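Do magnesium foot soaks help people sleep? Report on our module project

Group 4: Si-eun Yeom, Quentin Aubert, Njål Öberg
Handed in 2 Jul 2021

1. Why we chose this

Drostik is a flaked magnesium salt sold for foot baths. The leaflet says the mineral "passes freely through the skin" and that users will fall asleep faster within a week. It gives no source for either claim. Two of us had relatives who swore by it, and one of us had been given a tub as a present, so we had product to hand and a reason to be curious. We should say at the start that none of us expected it to work, and a reader may want to bear that in mind.

2. What has been claimed before

The leaflet mentions "research since 1958" without naming any. We spent two afternoons in the library looking for a paper from that year that fitted and did not find one. What we did find were small studies, mostly without a comparison group, in which people who had paid for a treatment reported that they liked it. We found very little on feet.

3. Method

We put a short questionnaire through the student halls in May and had 306 replies. From these we took people who said they slept badly and were willing to soak their feet for 15 minutes each evening. Half were given Drostik and half were given plain table salt in the same kind of paper bag. Both groups kept a sleep diary. Si-eun filled the bags and kept the list, and the other two did not see it until the diaries were in.

The weak point is obvious. Table salt does not look much like flakes, and anyone who had bought the real product would have known. We asked people not to compare bags. We have no idea whether they listened.

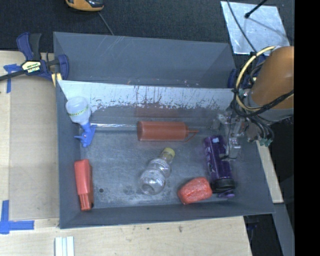
Charalambos Stergiou read a draft of this section and thought we were being too hard on ourselves about the bags, and not nearly hard enough about the diaries. People fill in a whole week on the last morning, he said, and then it makes no difference what was in the water. We had no answer to that. Eleven of the diaries were in the same pen and the same neat handwriting from first line to last, which may mean nothing.

4. Results

We ended up with 490 usable diary nights. Both groups said they fell asleep a little sooner in the second week than in the first. The difference between the groups was smaller than the difference between one night and the next for the same person. Three people in the table salt group asked where they could buy it.

5. Discussion

Sitting still with warm feet before bed may well be pleasant, and it may help. Our figures can't separate that from simply being asked about your sleep every day. They give no support to the idea that the magnesium did anything. They don't rule out a small effect either, and we would be wary of anyone who used a study this size to say so.

We did not measure magnesium in blood or urine, so we can't comment directly on the skin claim.

6. If we did it again

Use a salt that looks the same. Collect the diaries daily. Add a group that soaks in plain water, which we left out because we ran short of people.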